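Plundetwood Oral History Transcripts

README, revised Thursday, June 19, 2025
Maintainer: Loretta Haddad

What this is

A set of typed transcripts from interviews with people who worked at or lived near the Strickland paper mill. The recordings were made on cassette and later typed up by several hands, so spelling and layout differ from one transcript to the next. The audio is not part of this release.

Contents

There are 1,745 transcript pages in 8 folders, one folder per interviewer. Each folder holds plain text files and an index.csv. The index gives the speaker code, tape number, side, language, and the name of the person who typed the page, where known.

File names follow the pattern folder-tape-side-page. Side is always A or B. If a tape was recorded on one side only, the B files are missing and the index says "blank".

How the text was prepared

Typed pages were scanned and run through Iltusura, then corrected by hand against the scans. We kept the typist's spelling, including local place names that are spelled more than one way. Handwritten notes in the margins are in square brackets and start with "margin:". Words we could not read are marked [?].

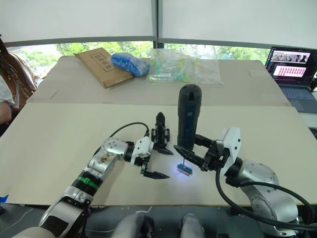 Can I quote the transcripts in a published article?
Short passages are fine with credit to the collection and the speaker code. For anything longer than a page, write to the maintainer first. Two speakers asked that their words be used for private study only - their files have "restricted" in the access column.

Names and privacy

Speakers are listed by code. Names of relatives and neighbors mentioned in the interviews were replaced with initials unless the person was already named in the mill newsletter. Street numbers were removed. Street names were left in, as many of the stories make little sense without them.

Known problems

Folder 4 has pages out of order on at least one tape. The page numbers in the file names follow the scans, so read the text before relying on the sequence.

The Paster transcripts mix English and French, often in the same sentence. The language column says "mixed" for all of them and has not been checked page by page.

Dates given by speakers were not corrected. The mill flood is placed in March by most people and in the fall by others.
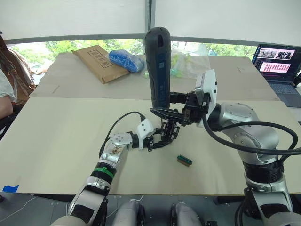
Changes in this version

- Added the missing B side pages for tape 2 in the Paster folder.
- Fixed line breaks in the index files that stopped some spreadsheet programs from opening them.
- Changed "unknown typist" to an empty cell.

Credit line

Plundetwood Oral History Transcripts, edited by Loretta Haddad. Please include the speaker code and file name with any quotation. Corrections can be sent to the maintainer with the file name and the line in question.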